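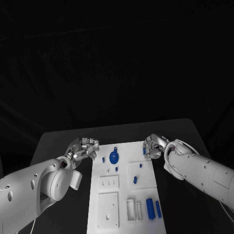
## Rostdale Creek culvert and bank works: progress to November 24, 2024

Works at the Lostwood Road crossing are on program. The old twin pipes have been removed and the box culvert is bedded and backfilled to subgrade. Sealing of the approaches is held over until March, when the asphalt crew is next in the district.

Bank planting stands at 2,000 tube stock of the 3,000 specified. Losses to date are 955, nearly all on the northern bank above the rock toe, where the topsoil was placed too thin. Replacement stock has been ordered from the Nisdale nursery at the contractor's cost.

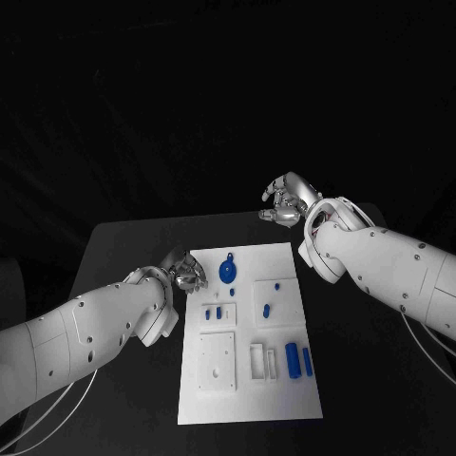

Raili Pitkänen has asked that the replacements wait for autumn, noting that "anything planted on that bank before the heat will need hand watering, and there is no allowance for it". We agree, and seek approval to move milestone 3 accordingly. The grant total does not change.

### Water quality

Turbidity downstream of the silt fence exceeded the permit limit once, after overnight rain. The fence was re-trenched and later readings complied. Sampling continues fortnightly at both 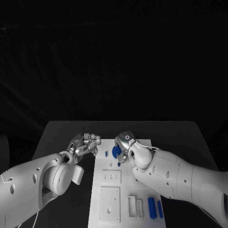 the upstream weir and the Lostwood Road gauge, with results forwarded at the end of each month.

### Outstanding

- Väisänen to supply compaction certificates for the eastern wingwall
- Guard rail end terminals, on order
- Landholder sign-off for the temporary access track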